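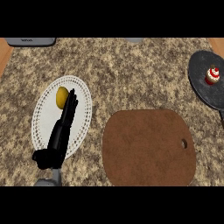

Simulation First: A Conversation with the Plekley Manipulation Group

13th October

The manipulation group at Plekley has spent the past year asking how much a robot can learn in a rendered kitchen before it handles a real one. We spoke with the group's lead about the method, known internally as Pikholm.

"We start with a small number of demonstrations given by a person," the lead explained. "In June we had 20. The software then moves the objects, changes the counter and the lighting, and replays the motion to fit." Only replays that end in a stable grasp are kept. From those 20 demonstrations the group obtained roughly 1,000 usable ones.

Fruit and tableware were chosen with care. "A lemon on a plate is a good test. It rolls, and the rim gets in the way of the fingers. If the approach is wrong, the hand pushes the fruit before it can close."

The trained policy was scored on 384 simulated trials, each with a layout it had not seen. The group reports that varying the object positions helped far more than varying the surfaces – a result the lead described as "useful, and a little humbling, given the time we spent on countertops."

Limits remain. Contact between fingertips and soft objects is still modeled crudely, and 2 of the test objects were withdrawn for that reason. Transfer to hardware will be studied next, with partners at Plasatwood.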